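Speaker notes — "Reusing a brick room for group work," Varnden evening talks
Ngan-ling Tu, 20 minutes

Open with the rent question, since people always ask. The floor is 265 square meters, and nearly all of it is one room. Then go to the first slide.

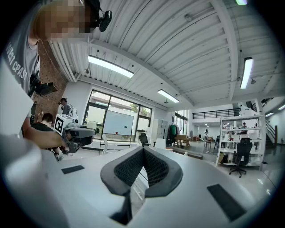
Slide 2. Brick on the left, whiteboard in front of the big window.

Points to make:
Window has black frames and several panes. Trees outside, so the light is softer than you would expect.
We left the brick bare. Tsung-han Kuo wanted it painted — tell the short version only.
The whiteboard is on a stand. Buy that kind. Fixed boards cost us a wall in the Lu building.

Pause for questions on walls, then move up to the ceiling. Lighting took longer to settle than anything else, and the bill came to $1,905.

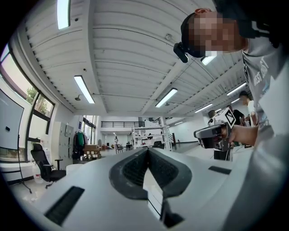 Slide 3. Ribbed ceiling panels, white beam, tube lights.

Say that the tubes are fluorescent and that the conduits run along the surface. Easy to reach, easy to change. Mention the echo if Brendan Gallagher brings it up.

Close with the April plans and hand over to Jui-lin Ho.

Contact: Varnden talks desk | © 2022 Varnden | Back to top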